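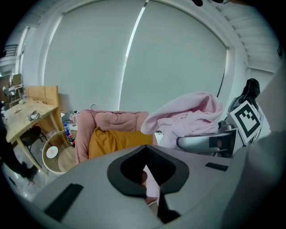
Both blinds down, desk on the left

Posted 08/04/2025 by flumasitz50

I set up my desk in the room with the wide window. The two roller blinds don't meet, so I get a bright strip of light between them. By mid-morning it lands on my monitor. They came from Stonbridge and I don't want to buy new ones. Any fixes?

tevul_8
Move the desk. Put it side-on to the glass and the strip won't matter.

marlpost
I disagree. It will still be in the corner of your eye all day. Get a strip of matching fabric and hang it behind the gap.

flumasitz50
The desk is staying where it is. The outlet is on that side.

tevul_8
Extension cord.

aravena892
Check that the brackets are level first. If the strip slants, one tube is probably sitting low. Mine was, and a washer under the bracket closed up most of it.

marlpost
A washer won't make the blinds any wider. There's always a gap where two rollers sit end to end.

aravena892
Sure, but a straight gap is narrower than a slanted one.

flumasitz50
It does slant. I'll try the washer first and price some fabric after that.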